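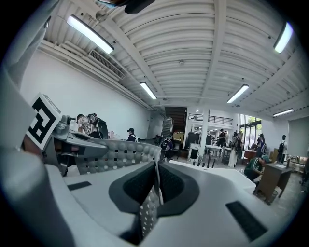

About Forer Bath and Floor

Forer Bath and Floor sells bathtubs, floor tile, bath mats and the small items that go with them. Our store is in Girville, with a warehouse and returns desk in Promberg. We serve homeowners, landlords and small hotels within 40 miles of either address.

We opened as a tile shop. Customers kept asking where to get a tub to match the floor they had just picked out, so we added tubs, then mats, shelves and towel bars. Tile is still the largest part of the business. Last year we handled 1,480 orders, and 560 of them included both tile and a tub.

What we carry

Tubs come in freestanding and built-in models, nearly all of them white. We keep the common lengths in Promberg and order the others. Please measure your doorways and stairs before you order a tub. Our delivery crew will ask for those numbers, and they will ask again on the phone the morning they come out.

Most of our tile is bought through Sharifi, a wholesaler we have worked with from the start. We stock 1,000 square feet of each standard color so that a bathroom and a hallway can usually be done from the same batch. If you need more than that, call first and we will check the batch numbers. Sample tiles can be borrowed for a week with a deposit.
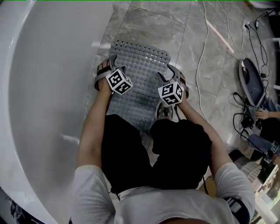
Mats are the item people come back for most often. We carry woven cotton, foam and drainage types, and each has its own care card. Large marble tile looks good next to a white tub, and a gray mat with rounded corners sits quietly against the veining. If the surface is made of small raised squares with a drainage hole in each one, go over it with a soft brush and mild soap, then rinse from both sides. Stand it on edge to dry. Cotton mats go in the washing machine on warm, and foam mats should be hung over the side of the tub.

Floor care

We get a lot of calls about marble. Use a cleaner marked safe for stone and keep vinegar and lemon away from it. Lift your mat after a bath and let the floor under it dry. Grout should be sealed once a year, and we sell the sealer in pint and quart cans.

Orders and returns

Unopened boxes of tile can be returned to Promberg within two months. Cut tile cannot be returned. Mats can be exchanged if they still have the tag. The Girville store opens at 9 a.m. and closes at 6 p.m., and we shut for inventory for one week in January. Tub deliveries leave Promberg in the morning only.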